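Notebook, bench 4, standby losses and cable heating
6 April 2025

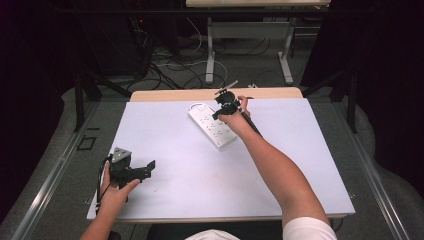
Continuing from the January entry on standby draw of the small bench supplies. The figure I gave then for the Werside unit was wrong because the meter was on the wrong range and had not been zeroed. Repeated with the range fixed by hand. The point of the exercise is to separate three things which have been lumped together in the log: the draw of the supply itself, the loss in the lead, and whatever the distribution adds. The last has been treated as zero without anyone checking. A multi-way strip like the white one on the pale board has a long run of contacts under its paired openings, and each contact is a small resistance in series with the load plugged into it. For standby work that can be ignored. For the heating test further down it can't, so it gets its own line in the table from now on.

Meter check first. Shorted leads, let it settle, noted the offset, subtracted throughout. Four-wire connection for anything under an ohm. The two-wire readings in the January entry should be struck out, I have put a pencil line through them but the copy on the shared drive still has them.

Standby, Werside supply, output off, front switch on: 4 W. Steady over the whole run apart from a short rise when the fan kicked in. Fan threshold seems to depend on inlet temperature and takes no account of load, see the Cuypers notes on the same controller. With the front switch off the reading drops into the noise of the meter, so no figure given. Do not write 0 in the table, write "below range".

Jornen supply, same conditions. Reading wandered and I do not trust it. The input stage draws in short bursts when idle and the meter averages over too short a window. Needs the energy mode left on overnight and divided by the time. Set up but not run.

Lead heating. Took the 30 m reel, fully unwound on the floor, and loaded it with the resistive bank at a fixed setting. Temperature taken at three places with the thermocouple taped under a strip of foam: near the plug, mid length, near the socket end. Mid length and socket end agree with each other within what the tape allows. Plug end runs warmer. Moved the thermocouple from the flex to the plug body and it went up again, so the heat is coming from the plug and running back along the copper. Opened the plug. The live terminal screw took most of a quarter turn before it was tight. Retightened, let everything cool, repeated. Plug end now in line with the rest.

All earlier heating runs on this reel are therefore suspect. I can't say when the screw worked loose. Marked those rows with a query and left the numbers in.

Did not repeat with the reel wound. Radomír did this last year with a thermal cut-out in the drum and the cut-out opened well before anything settled, so the result was a time to trip and no final temperature. If we want the wound figure we need a drum without the cut-out, a much lower load, and somebody standing next to it. Not keen.

Contact resistance. Method: known current through one plug and socket pair, sense leads on the pin and on the busbar side. Insert, read, withdraw, repeat. The first few insertions on an old socket always read high and then come down as the pins wipe the surface. I have been throwing away the first four and averaging what follows. Radomír Paulík thinks this hides the figure that matters, as a plug in service gets pushed in once and stays there for years. Fair. Will report both, first insertion and settled.

Socket sample 1212 (the one out of the old Vostine trunking) is the worst of the lot. Reading changes when the flex is moved sideways by a finger. Spring has lost its set on one side, visible with the cover off. Keep it, it is useful as a bad example, but it must not go back into service. Red tape on it and a note in the drawer.

Load bank: one element is open circuit, steps above the middle of the dial are not what the dial says. Measured current used in every row, dial position ignored. Someone should relabel it or take the knob off.

To do:
Overnight energy run on the Jornen.
Strip contact drop at each position along its length, same load, same plug.
Replace the struck-out two-wire values on the shared drive.
Torque figure for plug terminal screws, check what the maker asks for. I have been doing them by feel.
More foam. The tape is leaving residue on the flex and the thermocouple bead slides on it once it gets warm.

Row numbering in the table restarts at 108 after the page I removed. Nothing is missing, the page was blank on both sides.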